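Sturkasstead Area Chamber of Commerce
Board of Directors — Regular Meeting
October 12, 2022

Call to order
The chair, Folasade Effiong, called the meeting to order at 7:35 a.m. A quorum was present. The minutes of the prior meeting were approved with one correction: the Kolitz Road sign permit is held by the county, and the reference to the town was struck.

Financial report
Boris Leka presented the statement for the quarter. The operating account stands ahead of budget on dues and behind on event income. An invoice for $1,078 from the Altmont print shop is in dispute over paper stock and will be held until a corrected copy is received. Motion to accept the report as presented. Seconded and carried.

Membership
Renewal notices went to 313 member businesses. Late notices will go out at the end of the month. The board discussed whether branch offices of the same bank should continue to pay separate dues. Under the current bylaws each location with its own street address is a separate member. No change was proposed. 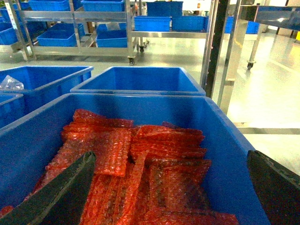
Business Development Team, Sturkasstead Area Chamber of Commerce

Small business grants
The team reviewed the draft rules for the storefront grant. Awards will be up to $1,968 per applicant, paid on receipt of invoices. Work begun before the award letter is not eligible. Leka asked that window lettering be listed by name, as it was refused last year under the heading of advertising. Agreed. Applications will open in January.

Lender panel
Bako Credit Union has offered its community room for the evening panel on first loans. Two lenders have confirmed and a third has not replied. Effiong will moderate. Questions on personal credit will be referred to the lenders after the session — the panel is limited to business accounts.

Parking on Kolitz Road
The town has not answered the letter on two-hour parking. A second letter will be sent with the merchant survey attached. Motion to authorize the chair to sign. Seconded and carried, with one abstention.

Action items
Effiong: parking letter; panel outline to lenders.
Leka: revised grant rules; follow-up with Altmont on the disputed invoice.
Office: late renewal notices; corrected minutes to the website.

The meeting was adjourned at 8:50 a.m.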